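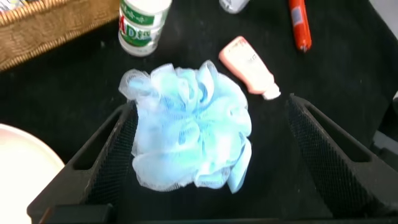
Does hosting peace talks bring a small state lasting diplomatic influence?
Only for a short time, in the cases we coded. Mentions of the host in foreign news rose during the talks and fell back close to their earlier level once the delegations had left.

Hosting and Influence: Small States as Venues for Peace Talks
Zamfira Dinu and Fabian Kuster
Seminar project, Department of Political Studies, Grivville
September 18, 2023

1. Background
Governments that offer a venue for talks often present the offer as a service to peace. The literature we read in the seminar treats it as an investment as well. The host pays for security and lodging and expects access to larger powers in return. We wanted to know if that return can be seen in public sources. Our starting point was the Rüegg model, introduced in the second seminar block, which separates attention (how often a state is mentioned) from influence (how often it is described as acting on its own account).

2. Data
We selected 17 rounds of talks held in states with small populations. Rounds held at the seat of an international organization were left out, as the choice of venue in such cases says little about the host. Articles were collected through the Clulteo news archive, and duplicates from wire services were removed by hand. The final set contained 1026 articles. Coding was done in Skuvex with a scheme of four categories: venue only, organizer, mediator, and party with its own interests.

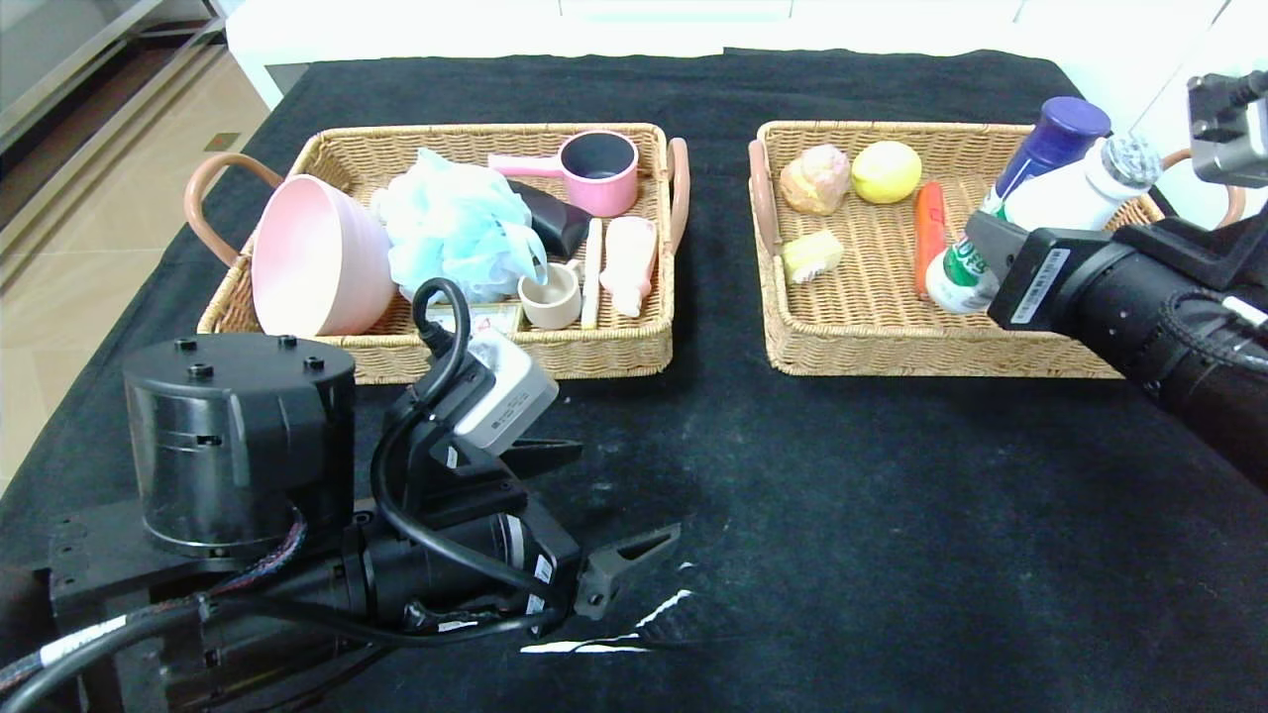
The last two categories were hard to keep apart. A host that drafts a compromise text can be read as a mediator or as a state protecting its trade routes, and the article rarely says which. We therefore both coded the same 200 articles and compared results. Agreement was nearly 70 percent, which is lower than we had planned for. After the comparison we rewrote the definitions and coded the full set again in May.

3. Results
Attention rose in every round. Influence, as defined above, rose only where the host already had working contacts with both sides before the talks began. In the other rounds the host was coded mostly as venue only, even when its foreign minister had given daily briefings.

Failed talks did not lower the host's score. Articles on a breakdown named the parties and left the host out – a result we had not expected.

4. Limits
The archive is strongest in English and weak in regional languages, so coverage in the host's own neighborhood is probably undercounted. News text also cannot show private access. A follow-up could use records of official visits in the two years after each round, coded by rank of visitor.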